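February, late afternoon

Spent most of today on the equipment budget and I'm still not finished. Catrin wants the sheet before she goes on leave, so it has to be this week.

The big line is the second set of grippers. Nilent have come back with a price of $1580 each and we need two, one for each arm, which I had more or less allowed for. What I hadn't allowed for was freight, another $300, and Forico want nearly the same for theirs with a longer wait. Rang Rhun Lewis at Rosser to ask whether they'd ever had trouble with the Nilent ones. He said the finger pads wear and to order spares at the start, as the small orders take forever to clear. Added a line for spares.

Beca thinks we should hold off on grippers altogether and put the money into a proper bench. She has a point. The one we've got is all right for cups and light stuff, but there's no room to put a tray down and still have somewhere for the arms to work. I told her I'd price a bench as a separate item and let Catrin decide. Maximiliano doesn't care which comes first so long as the licence for Brakulo gets renewed, and he's right that everything stops without it. Moved that to the top of the sheet.

After lunch I went down and had a look at the setup while Nia was on it, mostly to see how much reach we really use.

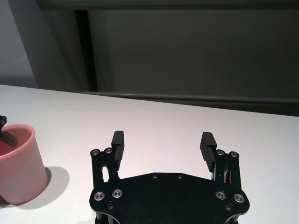
Wider fingers would be nice for bowls but I can't justify them this year. Parallel ones do most of what Nia has planned, and she'd sooner have the spares. Wrote that in the notes column so I don't argue it with myself again in March.

Still to do: get the Forico quote in writing, ask Catrin whether freight comes out of equipment or the general account, measure the doorway for the bench. Rhun is sending his supplier's number for the bench frame – must remember to thank him.

Home by six. Leftover soup.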